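Quiénes somos

Inicio / La escuela / Quiénes somos

Dudard es una escuela dedicada a la enseñanza del orden doméstico y del cuidado de la ropa y los objetos de uso diario. Fue fundada por Tímea Deák y Béla Kozma con un programa reducido de clases sobre doblado de prendas, y en la actualidad ofrece 11 cursos, dirigidos tanto a particulares como a personal de hoteles, residencias y escuelas infantiles.

Nuestro punto de partida es la superficie de trabajo. Un calcetín a rayas, un oso de peluche y un paño de color liso plantean tres problemas distintos, y el alumnado aprende a reconocerlos antes de guardar nada: qué se dobla, qué se empareja y qué conserva su forma y requiere un sitio propio.
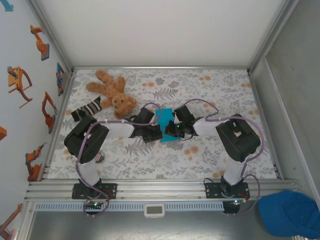 El curso inicial consta de 136 horas lectivas y está dirigido por Zsófia Orbán, responsable del área de textiles. Comprende el plegado de piezas cuadradas y rectangulares, la clasificación de prendas pequeñas, el cuidado de los juguetes de tela y la distribución de cajones y estantes. Las clases se imparten en grupos reducidos, en horario de mañana, y cada participante dispone de su propio juego de materiales durante todo el curso.

La escuela presta especial atención al color. En los ejercicios de clasificación trabajamos con tonos lisos y vivos — el turquesa entre ellos — junto a estampados de hojas y flores, combinación habitual en los armarios de cualquier vivienda. 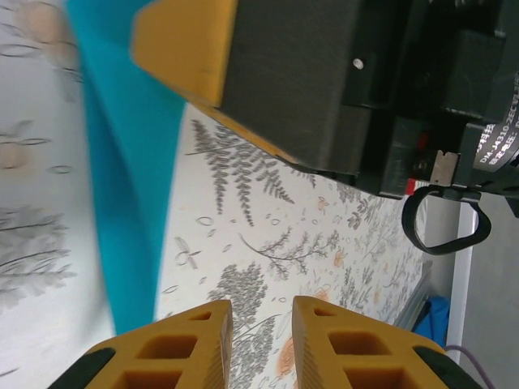 Turquesa y estampado sobre la superficie de trabajo.

El centro cuenta con dos aulas y un fondo de 800 piezas de prácticas, entre paños, calcetines, fundas, toallas y peluches. Kobina Fiadzo coordina este fondo y revisa su estado al término de cada trimestre. Las piezas deterioradas pasan al taller de remiendo, abierto también a antiguos alumnos.

Los motivos botánicos tienen una presencia constante en la casa. Tímea Deák los incorporó en los primeros años, con preferencia por el trazo gris y los toques anaranjados sobre fondo claro, y se han mantenido desde entonces.

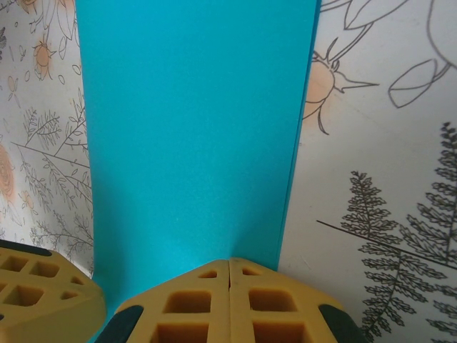

Dudard mantiene convenios de prácticas con la lavandería Takács y con la residencia Mokoveck. Kane Cosgrove, jefe de estudios, atiende las solicitudes de las entidades interesadas en programas a medida, que pueden desarrollarse en nuestras aulas o en las instalaciones de la entidad solicitante.

El plazo ordinario de matrícula se abre en diciembre. La secretaría facilita el programa completo de cada curso, las condiciones de admisión y la relación de materiales que el alumnado debe aportar.

Programas a medida
Taller de remiendo
Admisión y matrícula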